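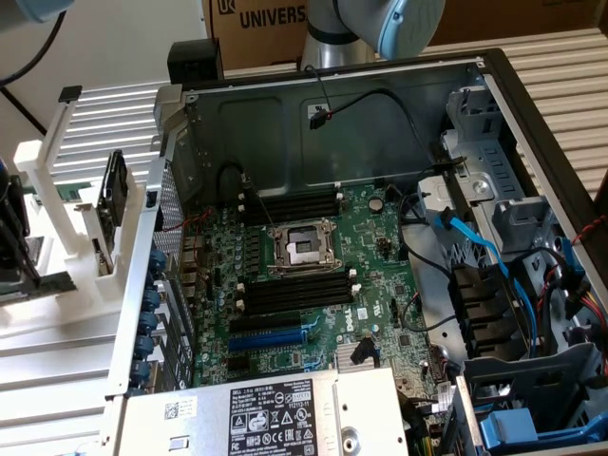

Attachment 1: workstation open on its side, CPU socket and all memory slots empty

Ticket 2000: Dell workstation won't power up properly after sitting in storage
Status: Solved
Opened by: Linnea Sjögren
Handled by: Alper Erdem
Opened: 10/04/2023
Location: Flalard, back workshop

Linnea Sjögren wrote:

Hi bench team! I have one of the big Dell desktop workstations from the Urkell office and I would really love to save it. It was the machine everybody there fought over for rendering, and then it went on a shelf in January and stayed there. I plugged it in this week and got an amber power light, fans spinning up hard, fans dropping, fans spinning up again. No picture on the screen at any point. I tried a second monitor and a second cable, same thing.

Before writing in I did this:
- held the power button with the cord out, then plugged it back in
- took out the graphics card and tried again
- swapped the power cord
- reseated the memory, all of it

No change from any of it. After that I took out the processor and cooler and all the memory so I could get a good look, and that's the state it's in on the attachment. The parts are in antistatic bags in a shoebox, labeled. I've only done this on smaller machines before so tell me if I've gone too far! I'm happy to keep going if somebody talks me through it.

Alper Erdem wrote:

Hi Linnea, you haven't gone too far. Stripping it down is where I would have ended up sending you anyway, and I like that you labeled the bags.

Please leave the power cord out of it from here until I say so. And if you're stepping away from the bench, find the plastic cover for the CPU socket or lay something clean and stiff over the opening without touching the inside. The metal plate being up leaves it wide open to dust and dropped screws.

A few questions:

1. When it was running, did the power light blink in a pattern or just sit there amber?
2. Which slots was the memory in when you opened it? There's a bank on each side of the socket and the order matters on these boards.
3. Did you see anything odd on the bottom of the processor when it came out? Smears, thermal paste, a dark mark, a hair.

Linnea Sjögren wrote:

1. It blinked, but I didn't write down the pattern, sorry. Amber, a few quick ones and then a gap.

2. Ah. I took a phone picture before I pulled them, which I'm very glad of now. There were two sticks in the upper bank and two in the lower bank. On the upper side they were in the two slots closest to the socket. On the lower side, one was closest to the socket and the other was all the way out. That looks uneven to me now that I type it.

3. Yes! There's a gray smear near one corner on the underside, on the little gold pads. I thought it was a shadow. It's paste, it came off a tiny bit on the glove.

Also I found the socket cover, it was in the bag with the spare screws. It's on.

Alper Erdem wrote:

Good finds, both of them. The uneven memory could cause a no-boot all by itself on a fussy board, and paste on the pads could do it too. I'd fix both before blaming the motherboard or the power supply.

Processor first:

- Set it pads up on a lint-free cloth. Hold it by the edges only.
- Put isopropyl on a fresh cotton-free swab, damp, not dripping.
- Work from the smear toward the nearest edge and lift off. Don't go back across the pads with the same swab.
- Keep swapping swabs until one comes away clean.
- Clean the old paste off the top with a separate cloth.
- Let it sit until it's fully dry.

Then take the cover off the socket and look in with a flashlight held low, from at least two directions. You want the contacts to make one even pattern. Any spot that catches the light differently from its neighbors, stop and send me a close-up. Don't poke at it, don't blow on it with your mouth, don't put a swab in there.

Linnea Sjögren wrote:

Processor is clean! It took way more swabs than I expected. The gold looks gorgeous now.

I looked in the socket with the bench flashlight and also with the magnifier from Ostermann. The pattern looks even all over. There's one speck on the side nearest the rear of the case that I think is lint sitting on top. Everything under it seems straight as far as I can tell. Sending you a close-up by chat.

Question while I wait: should I pull the power supply? It sits right over the lower part of the board and I can't see what's under it. I'd like to know there isn't a screw hiding down there.

Alper Erdem wrote:

Got the close-up. It's lint, and the contacts look fine to me. Use the rubber hand blower in the top drawer, short puffs, from a distance, with the case tilted so things fall out of the socket and not further in. The canned air is too strong for this, leave it alone.

Good thinking on the power supply, go ahead and slide it out. Note where each cable goes first. Don't open the supply itself for any reason, the box stays shut. Once it's out, look along the board for loose screws and check for bulged or leaking capacitors, including the ones beside the socket. While you're there, check that the black cable next to the small finned heatsink is pushed all the way down on its header.

Linnea Sjögren wrote:

Lint gone in three puffs.

Power supply is out and you'll love this, there was a screw. A short silver one, sitting right against the board in the area you can't see with the supply in place. It wasn't stuck to anything, it rolled when I tipped the case. It matches the ones for the drive cage. I have no idea how long it had been living there.

Capacitors all look flat on top, no crust and no brown stains. The black cable by the heatsink was seated, I pressed it anyway and it didn't move.

I also checked the six blue thumbscrews down the back wall by the slot covers since I was in there with a good light. One was loose, finger-tightened it. I really like how these cases are made, by the way. Almost everything comes apart by hand and you can see what somebody was thinking when they laid it out.

Alper Erdem wrote:

They're a pleasure to work on, I agree. Save the screw in a bag and tape it in the ticket envelope.

So we now have three suspects and that makes it harder to say which one did it, but I'd still rather have all three fixed. Put it together in stages:

Stage one. Processor in. Line up the notches, lower it straight down, don't slide it. Close the plate, then the retention levers. They take more force than feels polite. New paste, small amount in the middle, then the cooler. Tighten the cooler screws crosswise, a few turns each.

Stage two. One memory stick only, in the slot marked 1 on the board. Go by the printing and not by the order you found them in.

Stage three. Power supply back in, main cables connected, the basic video card in the blue slot. No drives yet.

Then cord in, power on, and watch the light. Write down the blinks this time!

Linnea Sjögren wrote:

Writing down the blinks, I promise. Going in.

Linnea Sjögren wrote:

IT POSTS. Fans went up once, came down, one beep, and then the Dell logo on the screen. I may have yelled. It complains that the clock isn't set and that there's no boot drive, which seems fair.

No blinks at all, the light went to white and stayed.

The clock thing is the coin battery, I'm guessing? It had been off for a long time.

Alper Erdem wrote:

Wonderful! Yes, coin battery. There are fresh ones in the Hunen parts cabinet, second shelf. Power off, cord out, swap it, set the date.

Next, add the memory back one stick at a time in the printed order, with a power-on between each. It's slow but if one of the sticks or slots is bad you'll know right away which. When they're all in, run the memory test from the built-in diagnostics, the long one, and let it finish.

Linnea Sjögren wrote:

Battery done, clock holds after being unplugged over lunch.

All four sticks are in and every power-on was clean. The balanced layout is two in the upper bank and two in the lower, matching positions this time. I printed the slot order and taped it inside the side panel for whoever opens it next.

Long memory test ran for 398 minutes and passed. I put the proper graphics card back after that, and the drives, and it booted straight to the old login screen with the Urkell wallpaper.

Alper Erdem wrote:

Great result. Let it run a render or some other heavy load for 600 minutes before it leaves the bench. If it stays up, it can go back into service and I'll close this.

Linnea Sjögren wrote:

Load test finished overnight, no restarts, nothing in the log, temperatures steady the whole way. Side panel is back on. Thank you for walking me through it, this was the most fun I've had at work in ages. There are two more of the same model on the Urkell shelf and I would like first dibs please!

Alper Erdem wrote:

They're yours. Open a new ticket for each one.

Resolution notes (A. Erdem):
Thermal paste on underside of processor, cleaned. Memory found in unbalanced slots, moved to printed order. Loose screw found under power supply, removed. Coin battery replaced. Cause not narrowed down to a single item. Motherboard and power supply kept, no parts ordered.

Ticket closed.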